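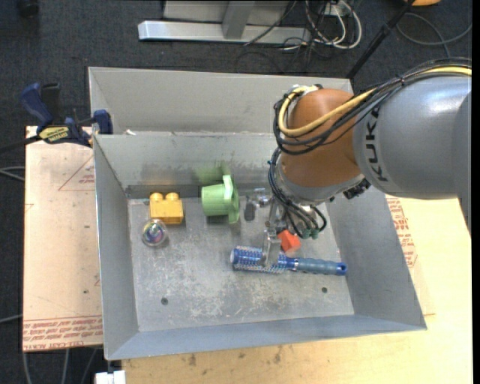 A KUKA arm with a two-finger gripper over mixed objects in a sheet-metal bin.

Endumia Mixed Pick

Endumia Mixed Pick is a bin-picking package sold by Serkier, a supplier of automation add-ons for small warehouses and repair shops. It combines grasp-planning software, a calibration routine and a yearly support contract, and is meant to run on a robot arm the customer already owns. Serkier markets it as able to pick "anything that fits in the hand" from an unsorted bin. That claim has been disputed, most fully in a review by Bereket Gebreyes, and the company has since dropped it from its printed brochure, though it was still on the product page in October.

The product should not be confused with Endumia Sort, an earlier conveyor program from the same company that shares little beyond the name.

Background

Serkier began as a reseller of used industrial arms. Its first picking software, released as Joma, handled bins filled with one kind of part, such as brackets or pipe fittings, and needed a drawing of that part before it could do anything. Joma was slow but fairly well liked, and several of its users kept it after support ended.

Mixed Pick was announced as the replacement. It dropped the need for drawings and was said to work from camera data alone, on objects it had never been shown. Serkier has not published how the grasp planner was trained. Its technical sheet says only that the planner has seen "a wide range of household and industrial shapes," which is hard to check and easy to say.

Operation

A fixed camera looks into the bin and the software proposes a grasp, normally for a parallel two-finger gripper. The arm moves in, the fingers close, and the object is lifted clear and released at a drop point. If the gripper reports that it closed on nothing, the cycle starts over. Objects used to demonstrate this kind of system are usually household things and toys: a hairbrush, a plastic cup, a building block, a ball.

Loose items spread over the floor of a bin are the easier version of the problem. Each can be seen more or less whole, and the fingers have room to come down on either side. A heaped bin is harder, as objects hide one another and shift when touched. Most of Serkier's promotional material uses the first arrangement. The product sheet describes the second.

Sloping bin walls are recommended in the manual, as they tend to bring items back toward the middle. Bare metal floors are permitted, although the manual warns in a footnote that glare from scratched metal may lower the quality of the camera data. Clear plastic is listed under "supported with limitations." The limitations are not given.

Contents of the package

The standard package includes the software license, a calibration plate, a mounting guide and 30 hours of remote setup help. The arm, gripper, camera, bin and cabling are bought separately. Cable routing is left to the installer, and the manual gives it half a page, which seems thin for a machine whose wrist turns over constantly. Unused setup hours expire at the end of the first year.

Performance claims

Serkier advertises 400 picks per hour. The figure comes from the company's own test and counts attempts, so a gripper that comes up empty still adds one to the total. A later support note gives 300 per hour "in typical mixed bins" and does not define typical.

The Gebreyes review logged 1,531 attempts over several weeks, using objects bought at a discount store. It found the software dependable on blocks and other things with flat sides, and much less so on round and see-through objects, which often rolled or were gripped off center. Long items were usually lifted, but not always by a sensible part, and a brush held by the bristles tended to swing on the way out. Gebreyes concluded that the package was "a decent picker for people who get to choose what goes in the bin."

Serkier replied that the reviewer had used an outdated finger pad. Gebreyes repeated part of the test with the newer pad and reported a small improvement, mainly with the blocks, which had not been the complaint. The company has not released its own test logs.

Reception

Trade coverage of the launch was friendly and drew mostly on the press kit. Users have been more divided. Praise goes mainly to the calibration routine - it is quick, and it tells the operator in plain words when something is off. Complaints concern the support contract, without which the planner stops receiving updates, and the lack of any trial period.

See also

Bin picking
Endumia Sort
Joma (software)
Parallel gripper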